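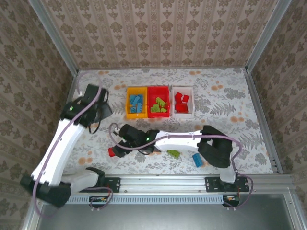

Two robot arms at the table, with light blue bricks in the yellow bin.

Tikau Shared Electric Car Pilot
Progress report to the Stasero Fund
Period: March to June
Prepared by Renata Alarcón, project manager

Where we are

All seven cars are now in service in Navarrete. The last one was delivered in April after a delay with its registration papers. Members made 661 trips in the period. Most were short errands in town, and the cars were back in their bays by evening. Weekend use is lower than we planned for in the application, and we have changed the rates to allow a full-day booking at a flat price. It is too early to report on the effect.

Charging

Both chargers at the Station Street lot are working. The second charger was out of service for part of May with a damaged cable. Tullisus, the installer, replaced the cable under warranty but took longer than the contract allows. Nicanor Bravo has written to them about response times and we expect a revised service agreement in the next period.

While the charger was down we moved cars by hand between the lot and the town garage. This took staff time that was not in the budget. We have charged it to the general operations line and are not asking for more money.

Range and battery condition

Shinji Hirose checks the battery readings on each car every month. Readings are within the maker's limits on all of them. Drivers still tend to plug in with the battery more than half full, and this keeps the chargers busy when other cars need them. We added a line to the booking message asking people to plug in only below half. Some members have complained that they can't tell what the gauge will show the next driver, and we are rewriting the instructions in the glove box.

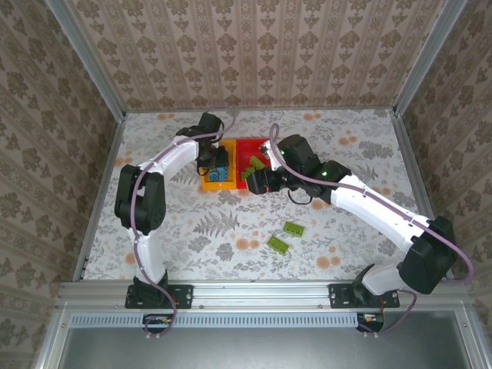 Left arm over the orange tray.

Spending

Spending is on plan except for insurance. The renewal quote came in $3,000 above the figure in the application, mainly due to the younger drivers we agreed to accept. Elba Godoy obtained other quotes and none was lower for the same cover. We ask the fund to approve moving this amount from the advertising line, where we have underspent.

Members

The minimum age change went into effect in May. New sign-ups come mostly from the apartment blocks near the lot. Joaquín Alarcón is running the driver introductions at 6 p.m. in the town garage.

Next period

Sign the revised service agreement with Tullisus.
Fit winter tires before the end of October.
Choose a site for the third charger and get the town's written consent.
Send the fund the first full set of mileage and energy figures by car.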